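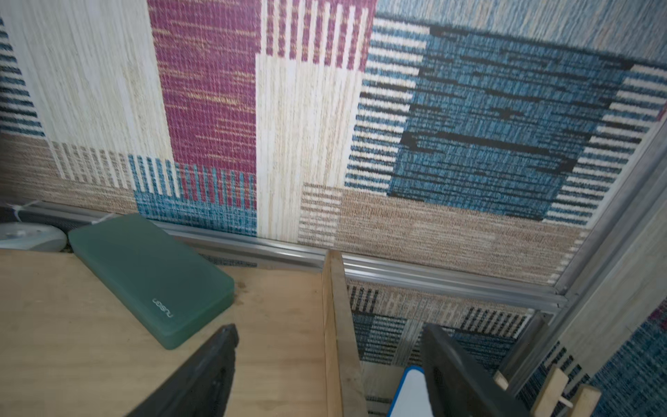

Evanthia Zacharopoulos wrote under my last post that she would rather hear what happened to the people on the line than how fast the arm is. Fair enough. I spent too many paragraphs on speed in May, so this one is about the job.

I work in returns at Allosley. Small goods come back to us from shops, mostly chargers, power banks, toys and little figures, and someone has to look at each one and decide where it goes. When I started, that meant standing at a bench for the whole shift, picking up, turning over, setting down. By the end of the day my thumbs hurt and I had stopped seeing what I was holding.

The Berkix arm came in on a trial and then stayed. It does the picking up and setting down. We do the deciding, and we also do the teaching, a part I hadn't expected. You set an item out, you take the arm to it, and you do that over and over with the item turned a little each time. Then you swap the item. A flat thing leaning on a rail is a different problem from a thing that stands up on its own, and both have to be practiced.

The first weeks were bad. There were 13 of us on the shift and only 4 had been trained, so the rest stood back and waited to be told if they still had a job. Griko, the firm that set it up, gave us a talk with slides that answered none of that. Areti Kyriakidis asked the question out loud and the answer was that hours would not be cut before the new year. That was all we got, and I'd have liked it in writing.

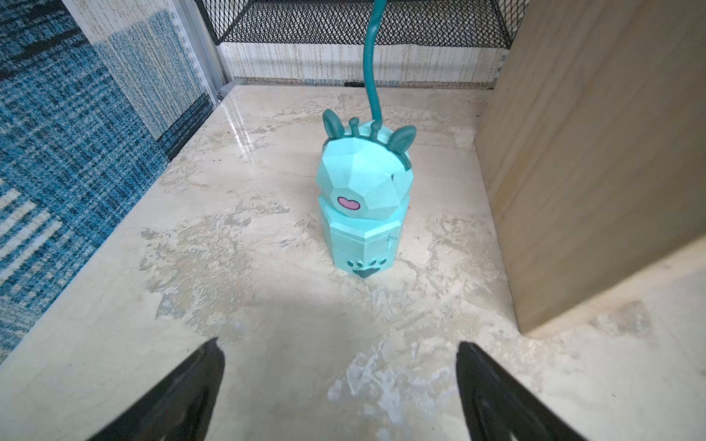

Toys take the most patience. Ears, horns and tails all give the fingers something to catch on, and a grip that works from the front may be no use from the side. I can spend most of a morning on one shape. It's slow work but my hands don't ache, and I sit down for part of it.

What I miss is the talk. At the old bench we faced each other. Now I face a screen, and the person next to me has a screen too. Areti has asked for the desks to be turned around and I think we'll get that.

Pay is the other thing. Training the arm is listed as the same grade as sorting, though we handle more than 400 items in a good week of it and have to write notes on the ones that fail. Xenos, where my cousin works, pays a bit extra for this. I have sent that along to my supervisor and am waiting to hear.

Back on shift after the holiday. If you do this kind of work somewhere else, tell me what grade they put you on.

Posted December 24, 2023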